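Household and shop-floor manipulation: notes from the Wuver open day, Stendness

Filed under: Visits

Wuver opens its Stendness building to outside visitors once a year, in June. I went on the Tuesday, which is the trade day. My interest was narrow. Our shop packs small molded parts, and every year somebody asks whether the wiping, sorting and tray loading at the end of the line can be handed to a machine. The same question comes up at home with dishes and laundry. I wanted to see how far along the two cases are and whether progress in one carries over to the other.

Getting there

The building is on the road behind the grain terminal, with the entrance on the north side. Parking is free but the lot fills by 9:30. Registration was a printed list and a paper badge. The tour covers three areas in fixed order: the parts hall, the chore benches, and the long-run room. Allow two and a half hours if you intend to ask questions. Closed shoes are required in the parts hall and they do check.

Parts hall

The first stop was a Salazar cell unloading injection-molded caps from a chute and placing them in divided trays. Salazar is the older of the two product lines on show and it is sold as a complete cell: arm, guarding, vision, tray feeder. The stated rate was 800 parts an hour, and the counter on the cell agreed with that over the time I watched. The caps are rigid, they are all the same, and they arrive in one of four resting positions. Under those conditions the job is finished work. I had no questions about it beyond price and spares.

The second cell was more useful to me. It loads the same trays, but with a mix of caps, rubber seals and a thin foam washer. The rate drops to 300 an hour. The seals cost some of that, as they stick to each other and come up in pairs. The washers cost most of it. A foam washer held at the edge folds, and a folded washer has to be put down and picked again. The cell detects the fold by camera and retries up to three times before it sends the part to a reject bin. The bin had a fair quantity of washers in it at 11:00, all of them good parts.

That is the pattern for the rest of the visit. Rigid parts in known positions are routine. Anything that bends is charged for in time, and the charge is steep.

One practical note on the Salazar cells. The guarding is full height and interlocked, and the footprint with guarding is larger than the brochure drawing, which shows the arm base and the feeder only. Measure your bay before you call them.

Chore benches

The chore program is named Tastuvine. It has no product attached to it yet and the staff were clear on the point. The object is to teach two-handed work with ordinary household goods, and the tasks are written up as short cards: put the sponge in the holder, fold the towel, cap the bottle, hang the cloth to dry. Each card has a start state, an end state and a time limit. A person does the task first with hand-held grippers whose jaws match the ones on the arms, so that whatever is learned is learned with the same two fingers.

The card I spent longest on was the cloth card. The goods are one wiping cloth and one white plastic sink caddy with a slotted tray. In the end state the cloth hangs from the upright part of the caddy.

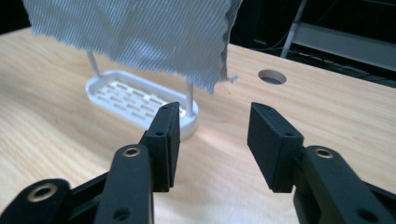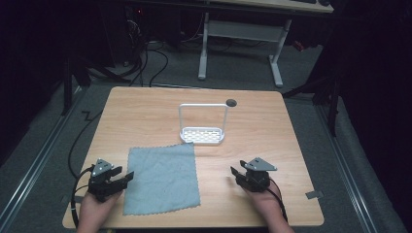
I timed the task by hand on a spare cloth at the visitor table. It took me four seconds without hurrying. With a pair of the hand-held grippers it took me 55, and I dropped the cloth twice. Visitors are allowed one attempt each and I would recommend taking it, as it explains more than the talk does.

The difficulties, in the order I met them:

Getting the cloth off the table. Fingertips can pinch up a ridge in flat fabric because skin grips and gives. A squared-off pad has to press down and close at the same time. Press too lightly and the pads slide over the weave. Press too hard and the jaw stalls against the tabletop. The arms handle this by going for an edge or a corner.

Knowing what has been picked up. A cloth held by one corner hangs in a shape that depends on which corner it is and how the rest was lying. The second gripper then has to find a second corner, and it may be hidden behind a fold. The longest pauses in the arm runs were here.

Getting the cloth over the support. The caddy is light. A small sideways pull on the cloth moves the whole thing along the table, and a larger one tips it. A person steadies it with a spare finger and does not notice doing so. With two grippers and a cloth that wants both of them, there is nothing left to steady it with. The arms lower the cloth slowly and release one side first.

Letting go. Lint and loose threads catch on a gripper. When the gripper backs away, the cloth can follow it.

The arms were run on the cloth card in the early afternoon. I watched ten attempts from the rail. Six ended in the state on the card within the limit. Two ended with the cloth on the table beside the caddy. One pulled the caddy over. One was stopped by the operator. The group gave no success figure of its own for this card and said the number changes with the cloth, the table and the lighting. I believe that. A ten-run sample watched by a visitor is worth very little, and I give it only because it is what I have.

The training set for the cloth card stood at 2,000 demonstrations at the time of my visit. I asked how many of those carry over when the cloth is replaced with a dish towel of twice the size. The answer was that the approach and the grasp carry over fairly well and the draping does not. A new caddy of another shape is said to be less of a problem than a new cloth.

Other cards, in brief

Bottle cap: good. Screwing a cap on was done at a steady pace, and cross-threading was detected and backed off. This is close to shop-floor work and it shows.

Sponge into holder: good with a dry sponge. I asked to see a wet one and was told wet goods are kept off the benches for now.

Folding a hand towel: slow, but the result was square enough to put in a cupboard. A single fold only.

Sorting cutlery: mixed. Spoons nest, and a nest of two reads as one. The Salazar people have the same trouble with the rubber seals, and I was surprised to learn that the two groups had not compared notes.

Long-run room

The last stop is where arms are left to repeat one card for a full shift so that wear and drift can be measured. For my purposes this was the best part of the day, and it gets the least time on the tour. Ask to stay behind.

Two things came out of it. First, pads wear faster on fabric work than on molded parts, and the wear is uneven toward the tip. A worn tip still picks rigid parts without complaint, but the pinch on thin cloth goes off early. They change pads on a schedule and do not wait for failures. Second, the reset is a cost that demonstrations leave out. Between runs, a person walks over, flattens the cloth and puts it back at the start position. For a tray of caps the reset is a conveyor. For a cloth it is an employee. Any labor saving has to be worked out with that person included, and I did not see a calculation that did so.

Can it do the work yet

For our line: the caps, yes, today, with a Salazar cell and a bay large enough to hold it. The seals, probably, at a rate we could live with on nights. The foam washers, no. At 300 an hour with good parts going to reject, a person at the bench is cheaper and will be for a while.

The wiping at the end of the line is a household task that happens to be done in a shop, and it falls under Tastuvine. A machine can wipe a fixed surface with a pad fixed to its wrist, and that can be bought from several suppliers. A machine that picks up a cloth, wipes with it, and hangs it up again is at the stage I have described. The middle step is the easy one.

For the home, I would put bottle caps and rigid dishes ahead, towels some way back, and wet laundry out of sight.

Questions I did not get answered

Pad cost per shift on fabric work.

Whether a bench trained at Stendness runs at all in another building without new demonstrations.

What happens on the washer cell if the retry count is set to one and the reject bin is fed back to the chute. The operator thought it had been tried. I have written to ask and will add the reply to this page if one comes.

Lunch is a canteen on the second floor, cards only. The last shuttle to the station leaves at 4:40 and was full.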